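From: Hernán Sotelo
To: bigdogs-list
Date: November 10, 2025
Subject: Re: [bigdogs] Weight, stairs and the second opinion

Ruddock wrote:
> Our boy is 5 now and went 100 pounds at the vet in May. She
> wants him down to 90 before winter. He disagrees. We have cut
> the kibble twice and he has started eating the mail. Has
> anybody here gotten a big dog to lose weight without being
> hated for it? Also, he now stops at the bottom of the stairs
> and sighs. Is that hips or theater?

Could be both. Luvia did the stair sigh for most of a year and I took it for theater, seeing as she could still get onto the couch at speed if she thought I was out of the house. The X-ray said hips. I apologized to her and she accepted it in cheese, which brings me to your other question.

Before you cut the kibble a third time, write down everything else that goes in. I mean everything. I kept a list on the fridge for a week and learned that my father-in-law was giving her a second breakfast, my daughter was giving her crusts, and I was personally responsible for the peanut butter. The worst single item was a dental chew from the feed store in Plestberg. I looked it up and the large size was 562 calories. She was having one every night for her health.

What we did, with our vet's okay:

Weighed the food on a kitchen scale. The scoop that came with the bag was a work of fiction.

Swapped part of the dinner for plain green beans. She ate around them for two days, then gave up on principle.

Kept the training treats but took them out of the dinner ration, so the total stayed put.

Walked flat, twice a day, shorter than before. No hills and no fetch on wet grass until the hips had settled down.

It was slow. She lost roughly a pound every couple of weeks and looked at me the whole time like I had sold her bed. The stairs got better before the scale said much, so don't go by the scale alone. Do ask about the sigh at your next visit, and ask for the X-ray if all you get is a pat on the head.

Carpet treads helped too. Fonasia on this list talked me into them and was insufferable about being right. Leave the top step for last, as that's where the dog will lie down while you work.

As for the mail, get a box with a lid.

Hernán 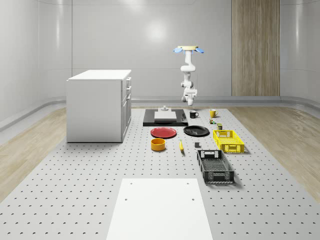
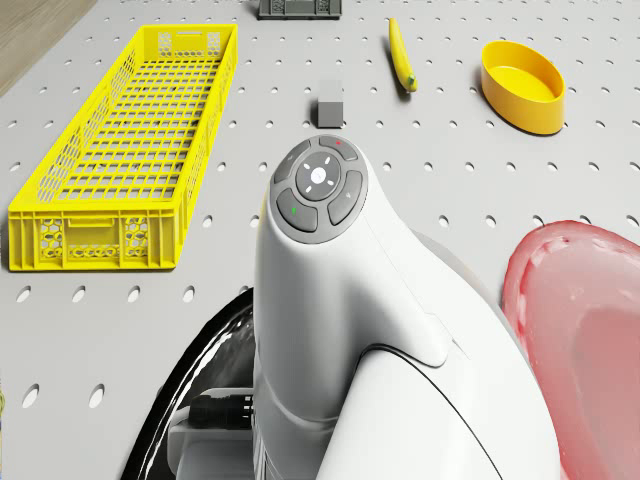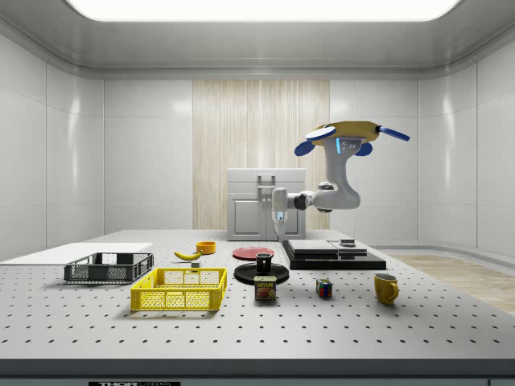

Simulated room: arm over the table, yellow crate, white cabinet at the back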